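家里做机器人，难的那部分不在桌子上

我先把立场摆出来，省得大家看到后面才发火：我觉得在家里折腾机器人的人，十个有九个把时间花错了地方。包括我自己，而且我花错的时间比大多数人都长。

起因是十月里跟Cathal Coughlan的一场争论。我们俩都在Brirnstead那个共享工坊混，他占靠窗的台子，我占靠厕所的（来得晚，没得挑）。那天他看见我又在改手指的曲面，第六版还是第七版，我自己也记不清了，他就问了一句：你这个手，到底抓过几样真东西？我说抓过啊，方块，网球，一次性纸杯。他说那不叫东西，那叫教具。

我当时很不服气，回家路上越想越气，气到快到家的时候发现他说得对。

先讲讲我做的是什么。手持的夹爪，两根黑色的手指，顶上装个鱼眼镜头，人拿着它去干活，镜头把过程录下来，录完了再拿去教后面那条臂。这套路子现在玩的人很多，我一点都不敢说有什么原创。手指是打印的，外壳也是打印的，固定用的都是常见螺丝，买零件加上来回打废的料，一共花了1,146块。Durkik那边有现成的套件，我看过价钱，关掉了网页。自己做便宜是便宜，代价就是整个夏天家里一股塑料味，阳台上晾衣服的地方摆着打印机，衣服只好晾在客厅。

夏天做完，秋天就开始优化。优化这个词害人啊！我优化了手指的弧度，优化了扳机的行程，还给线材设计了一个特别漂亮的走线槽（真的漂亮，有机会见面我拿给你看）。指尖的软垫试了好几种料，有一种摸起来像橡皮泥，抓纸杯稳得不得了。每改一版我都在台子上测，台子是平的，灯是打好的，背景是一块灰布，纸杯永远放在胶带贴的那个小叉上。成功率越来越高，我越来越得意。

然后Cathal问了那句话。

我第二天就把东西搬回家了，拿它去干家务。叠毛巾，收袜子，把遥控器放回它该在的地方。第一天的结果很难看，录了67段，能用的我挑来挑去只有12段。67段里有一大半，问题跟手指的弧度半点关系都没有。是我手抖，是我站的位置不对，是镜头朝着窗户糊成一片白，是线挂在了椅背上，是我伸手之前根本没想好要从哪一边下手。

最折磨人的是床。你想想看，在台子上抓东西，底下是硬的，你往下压一点，桌面会顶住你，手指顺着桌面一滑就铲进去了。床不一样，你压它就陷，毛巾跟着一起陷，两根手指合起来，夹到的常常是毛巾连着床单一块儿。我那条走线槽再漂亮，床单也不买它的账。

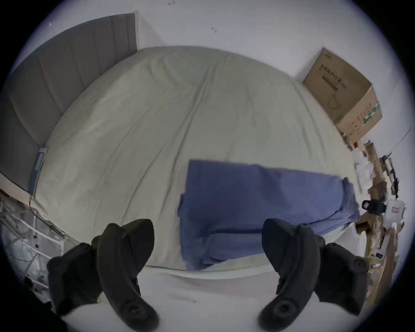 所以后来我学会了先找边。毛巾叠着的时候，边是一层一层的，你要从哪一层下手，得在手伸过去之前就想清楚，手指张多开、斜着进还是平着进，都跟着这个决定走。我自己用手叠毛巾几十年了，从来没想过这是个决定。拿着夹爪叠了一个礼拜，现在用手叠都会愣一下，我妈在旁边看着以为我腰闪了。

Ita Moriarty听我讲完这一段，给我泼了盆冷水。她的意思是，你这套东西我懂，可是硬件做不好，数据录再多也是白录，手指打滑的录像喂进去，教出来的就是一条会打滑的臂。她在Brophy做过几年夹具，对公差这件事有信仰，我说不过她，也不太敢说。不过我还是想争一争。她讲的是工厂，工厂里同一个零件一天过手成千上万次，差一丝都会放大。我家里的毛巾每次叠得都不一样，有一回四四方方，有一回一头鼓着，那是因为我叠的时候在看手机。在这种地方，手指精确到那个程度，好处根本轮不到它发挥。

我承认她有一点说得很准：松动必须治。我有一版手指根部有点旷，录的时候没觉得，回放的时候看见指尖自己在那儿晃，十几段全废，心疼得我晚饭都没吃好。从那以后开录前我会把两根手指各掰一下，听见响就拧紧，不响就开工。我对硬件的要求现在就这么低，别晃，别掉，合得上。

另一派意见更多，说你应该先收拾房间。工坊里的Majdi Nseir就是这一派的，他录东西之前会把整个屋子清一遍，墙上挂的都要摘下来，说背景干净，训练省事。他的录像确实好看，像样板间。可我每次看都想问，你家平时长这样吗？你家那条臂学成了以后，是每天等你把屋子收成样板间才肯上班吗？那我要它干嘛呢，屋子都收好了！

我现在的做法是不收。纸箱在哪儿就在哪儿，拆下来的纸板堆着就堆着，该乱的地方让它乱。当然这里头有一部分是懒，我不装。不过懒出来的数据有它的好处，换一天录，东西挪了位置，光也变了，同一条毛巾在不同的乱法里头出现，那条臂后来在我家认毛巾就没那么容易被唬住。Majdi那边换了间屋子就得重来，他自己也讲过，讲的时候语气还挺骄傲，我到现在也没想通骄傲在哪儿。

说到那条臂，免得有人以为我家已经住进了管家。它现在会做的事情非常有限。我在Wuvthorpe的一个小聚会上演示过一次，叠毛巾，试了16次，成了一多半，剩下的有几次是把毛巾很温柔地推到了地上，还有一次它捏住了一个角，然后就停在那儿，停了很久，全场都很安静，有人开始小声给它加油。我站在旁边，手心全是汗，比自己上台还紧张。

可是你知道吗，那天大家围过来问的，几乎全是手指。什么料打的，填充多少，弧度怎么算的，文件能不能发一份。问我数据怎么录的只有Dionysis Fragkou一个，他问得特别细，问我手从哪边进，问我失败的那些段落留不留，问我一次录多久会开始走神。我跟他在门口聊到人家要锁门。他这几个问题我觉得比弧度要紧得多，顺便把我的答案写在这儿：手从离自己近的那边进，别逞强去够远的；失败的留着，单独放一个文件夹，暂时用不上也留；录到开始想晚饭吃什么就停，想晚饭的时候录的那些，回头看全都心不在焉，隔着画面都看得出来。

我理解为什么大家都问手指。手指可以拿在手里，可以拍照，可以发帖子，版本号一版一版往上加，看着就有进步。录数据呢？弯着腰在床边把同一条毛巾拿起来放下去，拿起来放下去，一个下午过去，你能给别人看的就是一个硬盘。我连发帖都不知道标题该写什么。腰还疼，床偏偏又是那种不高不低的高度，站着嫌矮，跪着嫌高，我最后是单膝跪在一个瑜伽砖上录的，姿势像在求婚。

工坊也有责任，这话我在工坊也当面讲过。我们的工坊有激光切割，有好几台打印机，有一整面墙的螺丝，什么都有，就是没有一张床，没有一个沙发，没有一个塞得满满当当关不严的抽屉。来的人自然就做台子上能测的东西，测完了觉得行了，拿回家一用，傻眼。我提议过弄个旧床垫放角落里，大家练手用，Delyth Prydderch第一个反对，说有床垫就会有人睡，第一个睡的就是你。嗯，这个我没法反驳。不过弄个旧沙发总可以吧？沙发缝多好啊，遥控器掉进去那种缝，我敢打赌工坊里现有的夹爪没有一个能掏出来，包括我的。

也有人会说，你讲这些是因为你硬件已经做完了，站着说话不腰疼。首先我腰很疼，上面写了。其次我的硬件远没有做完，扳机回弹慢，右边的手指比左边的紧一点，镜头座拆一次要拧四颗螺丝，每次都有一颗滚到柜子底下去。这些我都知道，我就是忍着没改。忍着不改比改难多了，打印机就在阳台上，料也有，图纸打开就能动，手是真的痒。我给自己定的规矩是，同一个毛病要在录的时候连着坑我三天，我才准自己去开图纸。扳机那个坑了我两天，第三天它好了，到今天我也不知道为什么。

所以如果你也在家做，刚把第一版装起来，两根手指能张能合，我的建议就是别开第二版的图了，拿着它去卧室，去厨房，去你家最不好意思给客人看的那个角落，随便抓点什么。抓不起来也先录着。等你录完一个礼拜，再回来看第一版，你想改的地方多半跟现在想的不一样，我那时候列了一整页要改的，后来真改了的只有软垫，换回了最便宜的那种。像橡皮泥的那款抓纸杯是真好，可它粘毛，在床上用一天，看着就像长了胡子。

Cathal上个礼拜又来看我的台子，东西都搬走了，就剩胶带贴的那个小叉。他问我要不要把位子让给别人，我说不行，沙发的事还没定呢。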